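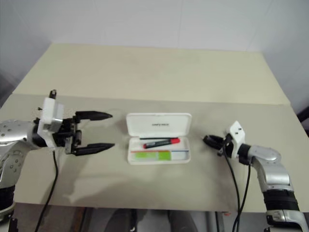 Okay, pencil case update for the three of you who asked. Tostdale (yes, the robot has a name, it's the street the workshop's on) has spent all of Saturday on stationery and so have I.

Quick recap if you're new: two arms, two grippers, one bench in the shared workshop at Priltent. I've been building it in my spare hours since April and my neighbours think I've moved out.

The goal is dead simple to say out loud. Pick up a pen, put it in the case, shut the lid. My nephew does it in four seconds while talking about sharks.

The closing bit is what's killing me. Push the lid too low and the whole case scoots across the bench. Push too high and it flexes and pops back open. I've got a little bit of grippy shelf liner on order to try underneath.

Pens are going way better! Grabbing near the middle was a mistake, they'd swivel like a compass needle. I shifted the grasp toward one end and slowed the wrist down, and out of 50 tries this week I only had to crawl under the bench for a couple.

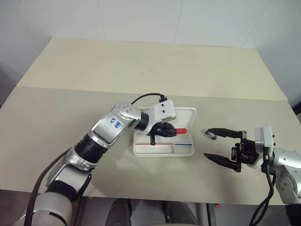

Tegan Lowther reckons I should forget the lid for now and get the left arm doing a clean drop every time, then let the right one catch up. She's probably right, I just really want to see it shut.

Also had to redo the cable ties on both arms. Leave enough slack for the full wrist turn, then a bit more, then test it at walking-pace speed before you trust it. I've killed one connector already and it was 15 bucks plus a week of waiting.

Beverley Katene asked what the colour of the marker has to do with anything. A fair bit! My detection code loves a red cap and gets vague about dark pens. I'm labelling more pictures tonight, up to 961 so far and I'd like 1,000 before bed.

Next up is the shelf liner and another go at the lid. If anyone's got a trick for thin plastic hinges, my replies are open.

23 replies · 8 reposts · 112 likes
Filed under: Makers & Tinkerers, Home Robotics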